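Skunimton: finger comparison on soft clothes

Okay, so this folder is my side-by-side of two finger sets on the same arm, same wrist camera, same controller. One set is the yellow windowed fingers (I call them Kotian in the file names), the other is the solid gray pair, Drandusari. I did 400 grasps with each before my patience ran out!

Each grasp has a short wrist video, the finger opening, the motor current and my own label: held, slipped or missed. Clips run 8 seconds. The labels are one person's opinion, so if you disagree with a few, you're probably right. 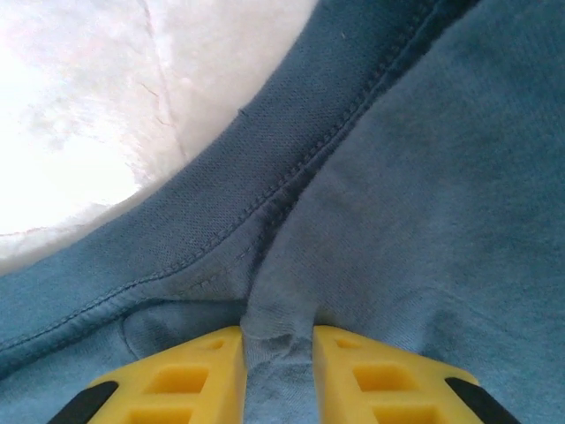

Necklines were the part I cared about most. A ribbed collar with a seam next to it is stiffer than the cloth below, and I wanted to know if grabbing just under the seam gives a better lift than going for the band itself (the grasp_zone column tells you which one I aimed for).

Things to know: the first 16 Drandusari clips have the wrong exposure setting. I kept them in and marked them bad_light. Current readings are raw, and I never calibrated them between sets, so please don't compare those across fingers.

The loader is in tools, borrowed from my older Seltside repo and a bit messy. Towels are coming in October, I hope.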